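About Sesetora

Sesetora is an evening school for people who want to write a decent letter. We teach complaints, condolences, apologies to landlords and the kind of note you leave for a neighbor whose dog has opinions. We have been told there is an app for this. We have read what the app writes.

The school opened in September with 9 students and a borrowed table in the back of the old Zinport shoe store. The sign out front still said Zinport for years, and we lost a few early students to people who came in for sandals and stayed for semicolons. We didn't mind. Some of them were very good.

Since then 1,563 people have finished the basic course. A few dozen more finished most of it and wrote us lovely letters explaining why they had to stop, so we sent them certificates too.

How we teach

Classes run seven weeks, one evening a week, with a pen. You may type your final draft if your handwriting frightens people. Every student writes to a real person and mails the letter, and we supply the stamp. Replies are read aloud only if you want them to be – most people do, especially the angry ones.

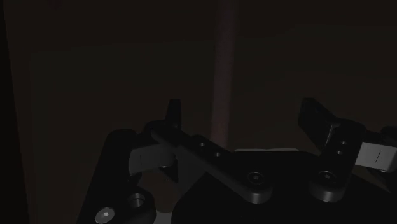 Black fingers, open, with a reddish-brown band between them. Computer rendering.

Where we are

Our main rooms are upstairs in the Sisodia Building, on the side with the stairs. The Prultevico reading room next door is ours on class nights and holds 3,124 donated letters, none of them valuable and several quite rude.

To ask about a place, write to us. We do have a phone, but it is in a drawer.

Page last updated 2020-10-04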